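The Inskip Dish Rack: Three Months In
By the Vemutness Kitchen Desk
22 Mar 2024
51 shares | 19 comments

I bought the Inskip two-tier dish rack in December, after my old one rusted through and left an orange grid on the counter that I still can't fully remove. It cost $97, a sum I have mentioned to very few people. You can get a perfectly decent rack for the price of a sandwich. I know this, and I owned that rack, and see above regarding the orange grid.

The Inskip comes flat in a box from a warehouse in Stadumport, along with a hex key and a sheet of instructions printed in gray on slightly lighter gray. Putting it together took me one podcast. There are eight bolts and nine bolt holes. I spent a while on the ninth hole before deciding it was decorative.

Once up, it's solid. The top tier takes dinner plates standing on edge, and the slots are wide enough for the heavy stoneware kind that jam in every other rack I've used. Bowls go below, where they do what bowls always do, which is lean on each other and hold water. The company's website promises "90-degree airflow." I read that page twice and I couldn't tell you what the other degrees are doing.

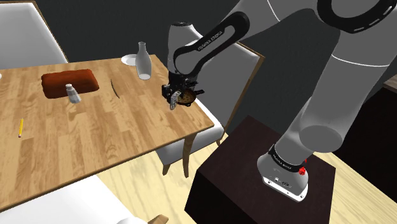
Drainage is where the money went. The tray underneath slopes toward a little spout that hangs over the sink, and it works, provided your sink is on the left. Mine is on the right. You can flip the tray around, but then the cutlery cup ends up at the back against the wall, and every fork has to be fetched like something from under a car seat. I've gone with forks at the back. We all make our choices.

The cutlery cup itself is too shallow. A bread knife in it will tip the whole cup over at some point in the evening, usually after you've gone to bed.

Cleaning is easy enough. The tray lifts out and I scrub it in the tub, because it doesn't fit in the sink whose water it was built to return. There's no rust yet. The rubber feet have stayed on, apart from one that comes off whenever I slide the rack to wipe behind it, so I've mostly stopped wiping behind it.

I also tried the Breltoddale, which is cheaper and folds up. It folds up very well. It will do it with the plates in.

Would I buy the Inskip again? At full price, probably, with some sighing. If your sink is on the left, add half a star.

Rating: 3.5 out of 5

19 comments | Share this review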